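Jornada de puertas abiertas

La convocatoria de Temis indicaba las 10:00 y un máximo de 50 asistentes. A las 9:40 el vestíbulo de la nave de Barbosa estaba lleno. Entregué la acreditación, la número 49, y me asignaron al segundo grupo.

El recorrido empezaba en el taller de calibración. El técnico explicó el procedimiento sin levantar la vista de la hoja: apertura de las pinzas, cierre, lectura del ángulo, repetición. Una desviación superior a la tolerancia obligaba a desmontar la articulación. Alguien preguntó por el precio y se le remitió a Stestby, la distribuidora.

Después pasamos al dormitorio. Temis lo llamaba puesto 4. La tarea del turno era el manejo de una chaqueta negra de nailon extendida sobre la cama, con dos pinzas de mano. El tejido fruncido figuraba en el protocolo como material de clase C: baja rigidez, pliegues, agarre incierto.

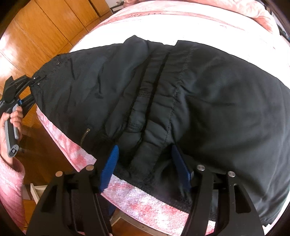

Una mujer del primer grupo objetó que doblar ropa no era un problema de ingeniería, que su madre lo resolvía mirando la televisión. El técnico respondió que la madre no entregaba registros. Ella quiso saber cuántos hacían falta. Él dijo que 92 por prenda, y que Zorness, el cliente, había rechazado 48 de la serie anterior.

Hubo un silencio breve. Yo había firmado aquellos rechazos en octubre, desde una oficina sin ventanas, sin haber visto nunca el puesto 4. Guardé la acreditación en el bolsillo, con el nombre hacia dentro, y seguí al grupo hasta la sala del café.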